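8 Jun 2024

In our flat the round table is for everything: cooking, eating, folding the washing. By the end of the week I can hardly find a place for my cup. So this morning I decided to clear it before lunch.

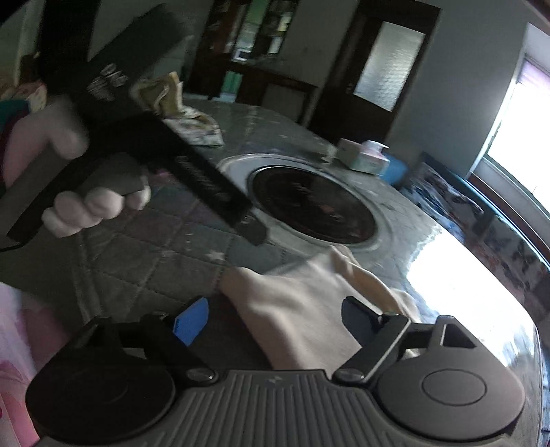
The cloths are always the slowest part for me. I fold the good ones and keep the old ones for wiping. My friend Pei-shan Wu throws hers away after 4 months, but I cannot do this – an old cloth is softer.

Boxes I am less patient with. If I have not opened one since last June, it goes out.

By 11 I was already making soup.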